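Gilen 동아리 로봇팔 셋업 가이드
3장. 책상 배치, 배선, 첫 손동작 점검

이 장은 2장(팔 고정, 볼트 조임) 끝낸 조만 보세요. 안 끝났으면 돌아가기. 대회 전 9월 한 달은 이 순서 그대로 씁니다. 작년 버전 출력물은 버려주세요, 포트 번호가 다름.

3.1 시작 전 준비

필요한 것: 노트북, 팔 전원 어댑터, 공유기, 랜선, Carnen 제어 프로그램 설치본, 칸막이 정리함, 부품 카드.
인원은 최소 2명. 한 명은 노트북, 한 명은 비상정지 담당. 혼자서 전원 넣지 마세요. 급해도 안 됨.

주의: 팔 전원은 맨 마지막. 배선 다 보고 나서.

3.2 책상과 배선

1. 책상을 붙인다. 틈 없이. 틈에 케이블 끼면 나중에 피복 까짐.
2. 팔은 한쪽 책상 옆에 두고 노트북은 팔이 닿는 쪽 책상에 올린다. 화면은 조작하는 사람 쪽으로.
3. 공유기는 책상 말고 옆 수납장 위. 팔 동작 범위 밖이면 어디든 괜찮긴 한데 바닥은 금지.
4. 어댑터는 팔 반대쪽 책상. 코드가 앞으로 늘어지면 발에 걸리니까 정리할 것.
5. 팔에서 내려오는 케이블은 여유를 한 바퀴 정도 남긴다. 너무 팽팽하면 손목 돌릴때 커넥터가 빠짐.
6. 멀티탭은 책상 밑. 스위치가 발에 안 닿는 위치인지 앉아서 한번 확인.
7. 정리함은 노트북 앞에. 카드는 칸 하나에 한 장만.

참고: 케이블타이 꽉 조이지 말 것. 벨크로 추천. 서랍에 있음. 다 쓰면 채워놓기.

3.3 전원과 접속

1. 비상정지 버튼을 누른 상태로 둔다.
2. 공유기 켜고 불 들어올때까지 대기. 성질 급하게 껐다 켰다 하지 말기.
3. 노트북을 동아리 네트워크에 연결. 학교 와이파이 잡혀 있으면 끊고 다시.
4. Carnen 실행, 포트에 1208 입력. 화면에는 1,208로 쉼표 찍혀 나오는데 정상임. 입력할 때는 쉼표 빼고.
5. 팔 전원 켬. 90초 기다림. 그 전에 접속 누르면 오류 뜨고 처음부터 다시 해야 됨.
6. 비상정지 해제는 담당자가 소리내서 "해제" 말하고 나서.

주의: 접속 실패가 2번 연속이면 전원 끄고 랜선부터 볼 것. 프로그램 재설치는 그 다음. 재설치부터 하는 조가 너무 많음.

3.4 손동작 점검

대회 과제는 카드 집기, 건네기, 칸에 넣기. 그중에 건네기가 제일 점수가 갈림. 사람 손이랑 그리퍼 거리 감각을 먼저 익혀야 돼서 점검도 건네기 자세로 시작합니다. 조작자는 노트북 앞에 앉은 채로, 손바닥 위로.
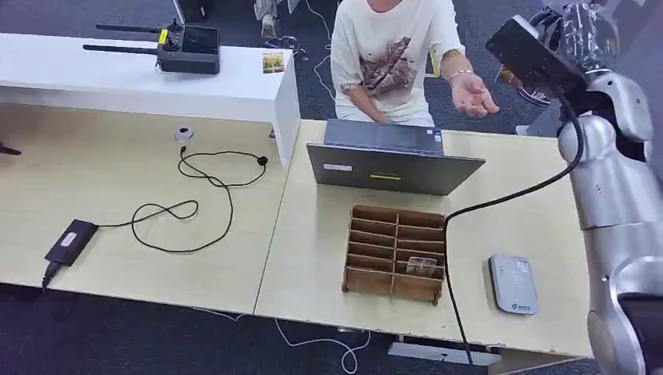
Meléndez 조에서 온 의견: 3.4는 속도 설정을 먼저 적어줘야 할것 같아요. 저희는 순서대로 따라가다가 기본값 그대로 움직여서 깜짝 놀랐거든요. 그리고 손 내미는 쪽도 정해주면 좋겠습니다. 조마다 달라서 교대할 때 헷갈려요.

반영함. 속도 설정을 1번으로 올렸음. 손은 그리퍼에 가까운 쪽으로 통일.

1. 속도 제한을 8로 내린다. 단위는 %. 점검 끝날때까지 올리지 않는다.
2. 그리퍼가 비어 있는지 확인. 카드는 아직 안 씀.
3. 그리퍼에 가까운 쪽 손을 손바닥 위로 든다. 손가락은 그리퍼 사이에 절대 넣지 말기.
4. 다른 손은 노트북 옆. 정지 키는 스페이스바.
5. 열기, 닫기를 한 번씩. 소리가 걸리면 바로 정지하고 기록지에 적는다.
6. 손목 회전 90도. 왼쪽 먼저, 그 다음 오른쪽. 돌리는 동안 비상정지 담당은 케이블만 본다.
7. 원위치로 보내고 손을 내린다.

주의: 팔찌, 시계, 긴 끈 달린 옷은 점검 전에 정리. 머리 긴 사람은 묶기.
주의: 팔이 움직이는 동안 정리함 위로 몸 숙이지 말것. 카드 떨어져도 그냥 두고 정지 후에 줍기.

3.5 안 될 때

그리퍼가 안 열림: 손목 쪽 커넥터를 본다. 전원 끄고 나서.
접속은 되는데 안 움직임: 비상정지가 눌려 있는 경우가 대부분.
움직임이 뚝뚝 끊김: 네트워크 문제. 노트북에서 영상 틀어놓은거 있으면 끈다.
화면에 Zikesance 경고창: 센서 모듈 업데이트 알림임. 대회 끝날때까지 "나중에" 누를 것. 업데이트하면 보정값 날아감.

3.6 끝내고 나갈 때

1. 팔 원위치, 비상정지 누름.
2. Carnen 종료 후 팔 전원 끔. 순서 바꾸지 말기.
3. 멀티탭 스위치 끔. 공유기도 같이.
4. 카드 수거해서 봉투에. 정리함은 책상에 둬도 됨.
5. 기록지에 시작 시간, 끝난 시간, 이상한 점 적기. 이상 없으면 "없음"이라고 쓰세요, 빈칸으로 두면 점검 안 한걸로 침.

카드 보정은 4장. 4장은 아직 쓰는 중이라 그림 몇 개 빠져 있음.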